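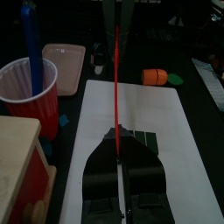

Bover 尖头手指套件使用记录：双臂工位上换装、对位和保养

评测对象：Bover 尖头替换手指，两指一套，含螺丝和定位片
购买渠道：Nartey 网店，一套 178 欧元，两条手臂各买一套
使用环境：Guledska 双臂桌面工位，腕部带小相机
使用时间：35 天

为什么换

原厂手指是平头的宽板，抓方块、杯子没有问题，抓细杆就很吃力。我们这个工位最近的任务里细长的东西多，平头手指夹上去以后杆子会绕着夹持面转，两条手臂对接时经常对不上。Dela Osei 先在左臂上试了自己打印的尖头，用了两周，根部出现裂纹，于是决定买成品。

市面上能直接装到 Guledska 夹爪上的尖头手指有两家，另一家是 Wedance。Wedance 的便宜，但交货要等，而且要另外买转接座。Bover 的直接锁在原来的滑块上，这一点对我们比较重要，转接座会把指尖往前推，腕部相机和指尖的关系就得重新标一遍，手臂末端的负载也会增加。

开箱

盒子里有两根手指、一小袋螺丝、一片定位片和一张折页。折页上有英文和德文，图比字清楚。手指是哑光黑，根部比较方，有一段一段的棱，内侧有长方形的凹槽，往前逐渐收窄，合拢以后前端是一个尖。表面没有毛刺，分模线摸得出来，不影响使用。

单根手指 91 克，比原厂的重。装完以后控制器里的负载参数要改，折页上只在最后一行提了一句，字很小。我第一次没有改，手臂在拖动示教的时候会慢慢往下沉，查了一个晚上才想到是这里。建议厂家把这一条放到第一页。

安装过程

先把夹爪张到最大，关掉夹爪电源，手臂保持抱闸。原厂手指拆下来以后，滑块上会有一层旧的螺纹胶，要刮干净，否则新手指贴不平。我用的是塑料刮片，没有用金属的。

新手指放上去，螺丝先带两圈，不要拧紧。定位片夹在两指中间，手动把夹爪合到刚好碰到定位片，再按对角顺序拧紧。定位片厚 2 毫米，软塑料，用力大了会被压出印子，压过印子的就不要再用了。厂家单卖这个片，价格偏高，我们后来自己铣了一片铝的，两面贴了薄胶带。

螺丝是内六角，根部棱边附近的空间不大，短柄扳手会碰到旁边的棱，最好用球头长柄的。拧紧力矩折页上给了一个范围，没有力矩扳手的话，拧到弹垫压平以后再带一点就够了。Leilani Thibodeaux 装右臂那套的时候把一颗螺丝拧滑了，Nartey 补寄了一颗，没有收钱，隔了一个周末收到。

整个换装一条手臂半个小时，第二条快一些。时间主要花在刮旧胶和收拾桌面上。

零点和开口

换完手指以后，夹爪的零点一定要重做。Guledska 的控制软件里有自动找零，它会慢慢合拢，遇到阻力就记下来。用宽板手指的时候这个办法可靠，用尖头手指就不太行：指尖比根部软，合拢到底以后尖端还会再让一点，软件记下来的零点就偏紧。结果是夹爪报告“已夹住”的时候，指尖之间什么都没有。

我们的做法是把找零的力调到最低一档，找完以后再手动往外退一点，以指尖刚刚接触为准。这个值要写在工位的记录本上，每次重启以后核对。最大开口没有变化，但是因为手指往前收，实际能放进去的物体比以前窄，抓杯子要改成抓杯沿。

两臂对位

这部分是我们花时间最多的地方，也是买这套手指的主要目的。

对位用一根细的红色直杆。一条手臂的夹爪在近处，另一条在对面，让杆子在两个夹爪之间拉成一条直线，从近处这条手臂的腕部相机里看。如果相机、手指和对面的夹爪都在该在的位置，杆子在画面里基本是竖直的一条，从两指之间的缝往上走，一直到对面的黑色手指。偏了的话一眼就能看出来，杆子会斜，或者从缝的一侧出去。

桌上铺一张白色的大底板，杆子在白底上很清楚，到了后面深色的桌面上也还能看见，换别的颜色的杆子就差一些。蓝色的我们试过，在暗处几乎看不到。

调的时候只动一条手臂，另一条抱闸。先调水平方向，再调转角。每次动一点，停稳，再看画面。两条手臂一起动会越调越乱，我们在这上面吃过亏。转角调好以后，把两条手臂都退开，重新走一遍到位，再看一次。如果第二次和第一次不一样，多半是手指螺丝没有拧到位，回到安装那一步。

尖头手指在这里比宽板好用得多。宽板挡住的画面太大，对面的夹爪经常看不全；尖头只占画面下面中间的一块，前端收窄，指尖前方露得出来。缺点是紧挨着指尖后面的小东西仍然会被手指挡住一部分，比如底板上摆着的深绿色小条，相机看过去总有一块缺。做抓取之前最好让手臂先抬高一点看一眼。

桌面物品

双臂工位桌面上的东西一般不清空，我们也是这样。红杯子、粉色浅盘、木盒、玩具胡萝卜都留在桌上，任务里会用到。对位的时候唯一要注意的是底板的边缘，手指下降过低会勾到它，尖头比宽板更容易勾。我们把最低高度抬高了一点，在软件里加了限位。

键盘不建议放在手臂够得到的范围里。这一条写给自己看，我们的键盘还在桌子右边。

日常保养

每天开工之前：看螺丝有没有松，用手轻轻左右掰一下指根，有响声就重新拧。用干布擦指尖内侧。

每周一次，我们放在星期六：取下手指，清理滑块，检查根部棱边有没有发白。发白是受力过大的痕迹，打印的那套就是从这里开始裂的。Bover 这套到目前为止没有看到。凹槽里容易积灰，用软毛刷刷掉就可以，不要用酒精，我们用过一次，表面的哑光变花了，功能没有影响，相机里却多了一点反光。

撞过一次以后：不管看上去有没有事，重新做零点和对位。右臂在第三周撞过一次桌面，外观没有变化，再看杆子就斜了。拆下来检查，手指没有弯，是滑块那一侧移位了。重新放定位片、拧紧以后恢复正常。

软件方面

Bover 网站上有手指的模型文件，可以导入做碰撞检查。模型的原点和 Guledska 的法兰坐标差一个旋转，导进去以后手指是横着的，要自己转九十度。这个问题我给客服发了邮件，第二天早上收到回复，说会更新，写这篇的时候文件还是旧的。

抓取力的设置需要往下调。尖头接触面小，同样的力压强大得多，纸杯会被捏变形，细杆会被压出痕。我们按物品存了几组参数，换任务的时候调出来用。

和自己打印的比较

Dela 打印的那套成本低得多，形状差不多，坏了可以马上再打。问题在一致性，每打一套都要重新对位，左右两根还会有细微的差别。偶尔用一次双臂的人，打印件够用。每天都要跑的工位，成品省下来的时间比较可观。

Wedance 的我们没有买，只在别的实验室借来装过一个下午。夹持面带软胶，抓光滑的杆子不容易转，这一点比 Bover 强。胶面会沾灰，擦的次数要多。

优点

直接装在原滑块上，不用转接座
指尖收窄，腕部相机看得到前方和对面的夹爪
刚性比打印件好，撞过以后手指本体没有变形
零售商补件快

缺点

负载参数的提醒藏在折页最后
定位片太软
模型文件坐标不对
夹光滑圆杆时仍然会有一点转动，需要自己贴防滑材料
两条手臂都换的话价格不低

评分和补充

满分五分，给四分。扣的一分主要是文件和定位片。

有人在上一篇记录下面问能不能只换一条手臂。可以，但是两边的接触面不一样，交接的时候杆子会向宽板那一侧偏，程序里要分别补偿。我们只换左臂的那几天就是这样过来的，后来还是把右臂也换了。

防滑材料目前试的是薄硅胶片，贴在指尖内侧，左臂那片边角已经开始翘，下次准备换一种胶水。贴了以后零点要重做，数值写在记录本里原来那一行的下面。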